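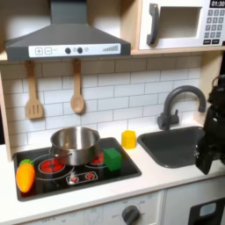

How many demonstrations does a tabletop manipulation policy need before it can be usefully evaluated? In the Greltau project we evaluate first at 257 episodes per task and again at 1000; anything smaller has given success rates too noisy to compare.

Play Kitchen Station, Greltau Collection

The station is one of 3 in use at Drondetine. Episodes are teleoperated, stored at full rate and labeled the same day. Siobhán Mac Suibhne maintains the task list and Kyung-tae Heo runs the labeling pass. Page last revised 7th September.

Notes on the picture

Start layout with the pot at the rear center of the stovetop and the carrot at the front left corner. The pot is empty at the start of every "put in pot" episode.

The green cube and the yellow hexagonal block serve as distractors in carrot tasks and as targets in block tasks. The cube is on the stovetop, to the right of the pot; the hexagonal block stands on the bare countertop between stove and sink.

Arm over the right side of the sink, gripper pointing down. Start poses are varied between episodes, and the pose is logged with the first sample.

The polished pot is the hardest surface on this station for depth. Returns from the wall of the pot are masked before training – the color stream is left as recorded.

Burner rings and stovetop knobs are printed graphics and carry no state. Instructions that mention them ("move the pot off the red burner") are scored on object position only.

The slotted spatula and the spoon hang under the hood and are not part of the current task list. A hanging-tool set is planned under the name Praltico.

Labeling

Each episode gets one instruction, one outcome and a start layout code. Instructions are written after the episode by someone other than the operator. Failed grasps stay in if the operator recovered; episodes with a dropped connection are removed. In the last batch 53 were removed, most of them from one session with a faulty network switch.

Files are grouped by layout code, then by operator. The Acuña viewer opens them directly – older copies of the viewer do not read the outcome field and will show it as blank.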